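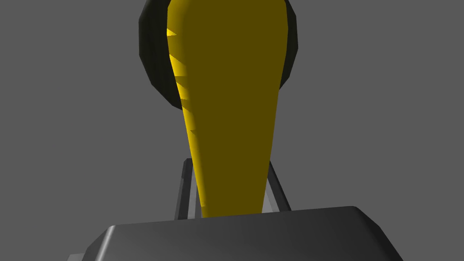

Anyone else go to the Tendent open day in March?

mossyfork
Just got back and I'm still buzzing! They had the simulator up on a big screen all afternoon and let people pick what they wanted to look at. I stayed for the whole Kutemari session (34 of us squeezed in, no chairs left). Loved it.

plainbagel_402
I was there too. Fun, but I drove two hours hoping to see hardware and it was all simulation. The flyer said "live demo."
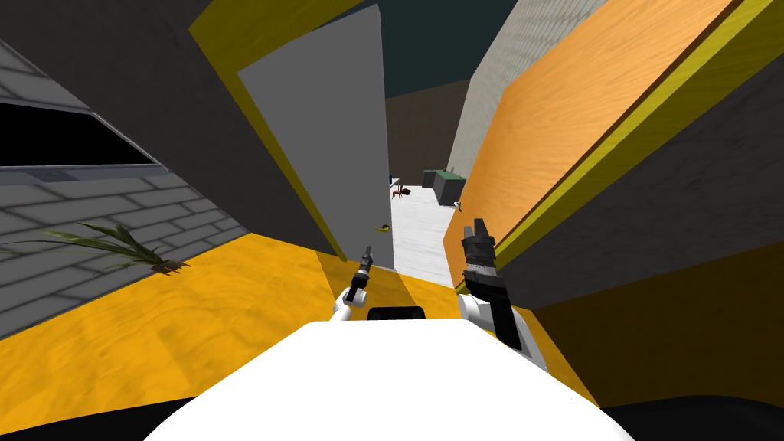

mossyfork
It was live, they were running it right in front of us! And the guide answered everything I threw at her, even my dumb question about lighting.

plainbagel_402
Live software, sure. I wanted to hear motors.

ohm_sweet_ohm
Kinda with bagel on this one. The Protton day last year let you stand next to the arm. But I did like how close in they could go on the gripper holding that yellow thing. 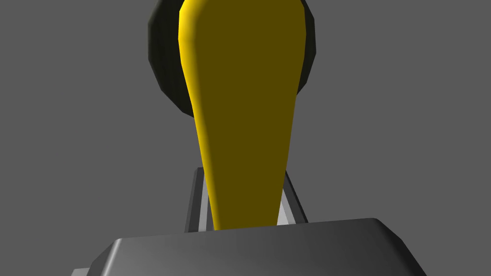 Image: Tendent open day, simulator view

mossyfork
Fair. Has anyone been to the Rivera one? Thinking of going next.

ohm_sweet_ohm
Yep, get there early, parking is a nightmare.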